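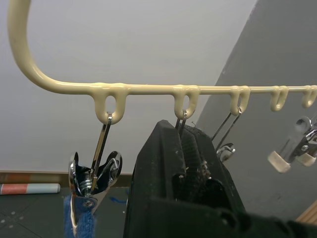
January 25, 2024
Posted by the snow and ice bench

Finished filtering the first batch of melt from the Bratmont cores. 12 samples, 200 ml each, all from the top layer. The upper four plugged the filter early and had to be split over two. Note for next time: prefilter anything from the lee side of the ridge, it carries more grit than the rest.

Dried the filters overnight under foil and weighed them this morning. Blank came out clean. Sample 7 is off, mass went down between two weighings, so I'm leaving it out until I can repeat it. There is enough meltwater left in the cold room for one more try.

Soot and dust still have to be told apart. The Wurkano oven holds temperature well enough now that the door seal is replaced, but the first ramp overshot by 55 degrees and I stopped it. Slower ramp tomorrow — half the rate, longer hold at each step.

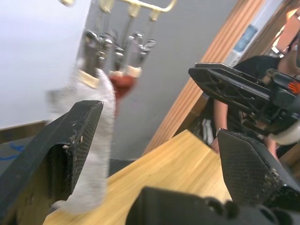
Notebook 4, p. 38

Stultow cores arrived on dry ice, all intact. The labels on two bags don't match the field sheet. I think the depths were written from the bottom up. Will not cut them until that is settled with the field team.

Reflectance readings from September still need the correction for low sun. I ran it on the Sepúlveda plots only, and the dirty plots drop as expected, the clean ones hardly move. The raw file has 4000 lines, with the lamp test still mixed in at the start. Take those out before averaging.

To do:
- repeat sample 7
- order more quartz filters
- check the balance against the small weights
- copy the field sheet before it goes back — the pencil is fading

Cold room alarm went off again at noon. Reset it, temperature was normal.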